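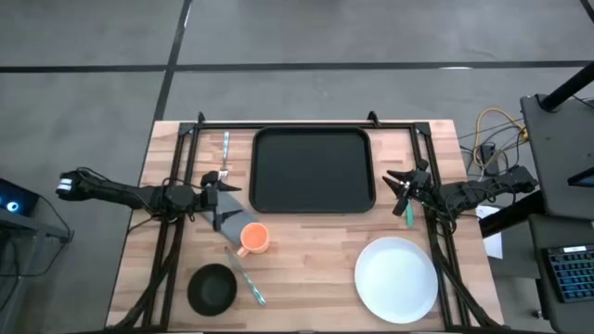
House rules for the tray-setting tables: frequently asked questions

These answers apply to every two-arm table at the Drencombe workshop, including the ones on loan to the Mandurwood project. The rules themselves are in the binder by the door. If the binder and this page disagree, follow the binder and tell Eskil Berge.

Who is allowed to run the arms?

Anyone who has finished the bench induction and whose name is on the current sheet. Names come off the sheet after 51 days without a session. Getting back on takes one supervised run, and you don't have to repeat the whole induction.

What counts as a correct start?

The tray is empty and lies flat on the wood. The dishes and cutlery for the task are on the table, outside the tray, and within reach of at least one arm. Both grippers are clear of the tray. Anything that isn't on the task card goes back on the shelf before you start, unless the card calls for extra objects.

Do the objects have to start in the same spots every time?

No. Move them between runs. A set of runs where the cup is always in the same place is of little use to us, and reviewers will send it back. Turn handles different ways. Put cutlery down at different angles. Don't stack anything at the start and don't leave a knife or fork hanging over the edge of the table.

Can I reach in while the arms are powered?

Not past the frame. Stop the session, wait for both arms to settle, and then reach in. This includes small things like straightening a napkin. If you catch yourself thinking it will only take a second, stop the session anyway.

Where should other people stand?

People who are not part of the session keep to the far side of the floor line. A second person may come up to the table to help with a reset if the operator has said out loud that the arms are stopped. Talking to the operator during a run is discouraged but isn't a violation.

What if someone else is working at a bench nearby?

That is normal and you don't need to clear the room. Let them know before you power up. Keep bags and coats off the floor between the benches so that everybody has a way out.

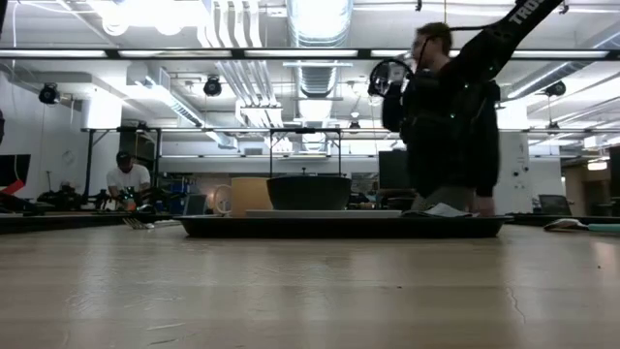
Tray with mug, bowl, plate and napkin; fork on the table in front.

What do I do if an object is dropped?

If it lands on the table, and the arm can reach it safely, carry on and pick it up. Mark the run as "recovered." If it lands on the floor, end the run. Chipped or cracked dishes go in the bin marked Irkance Returns, even if the chip is tiny. Don't put them back into use.

Which version of the log sheet do I use?

Version 2. The first version has no column for recovered runs and should have been thrown out in August. If you find a pad of them, recycle it.

How long can one person operate?

Four sessions in a row, then a break away from the table. Tired operators grip too hard and set things down crooked. The limit is the same for experienced people.

What does a finished tray look like?

It depends on the card. For the standard setting:

Plate in the middle of the tray, bowl on the plate.
Mug to the left, upright, handle pointing out.
Napkin to the right, with the fork on it.
Spoon and any other cutlery as the card says.

Small errors are fine. A mug that sits partly on the rim is a pass if it is upright and stable. A mug lying on its side is a fail. If you aren't sure, mark the run "check" and leave a note for the reviewer.

Should I fix a small mistake by hand so the run passes?

No. Leave the tray as the arms left it until the run is saved. A run that has been tidied by hand and not marked has to be thrown away once we find out, and so do the runs next to it.

When do I call the arms clear?

When both grippers are open, away from the objects, and not moving. Only then end the run. 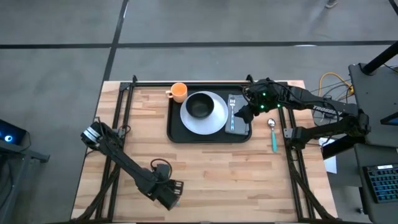

Bright wrote in to say that the rule about the rim is too generous, and that a mug on the rim ought to be a fail because a person carrying the tray would spill it. We have kept the rule as it stands for now. The tray isn't carried in this task. If a carrying task is added, it will get its own card and a stricter check.

How many runs do you need in total?

The target for the standard setting is 4000. Please don't rush to get there. Runs with missing log entries don't count toward it.

How often are the tables inspected?

Every 21 days, and after any hard contact between an arm and the frame. The inspection covers bolts, cables, gripper pads and the stop button. A table that fails gets a red tag and stays off until Eskil removes the tag himself.

Can I bring in my own dishes?

Ask first. We need to photograph and list each object before it is used. Glass is not allowed.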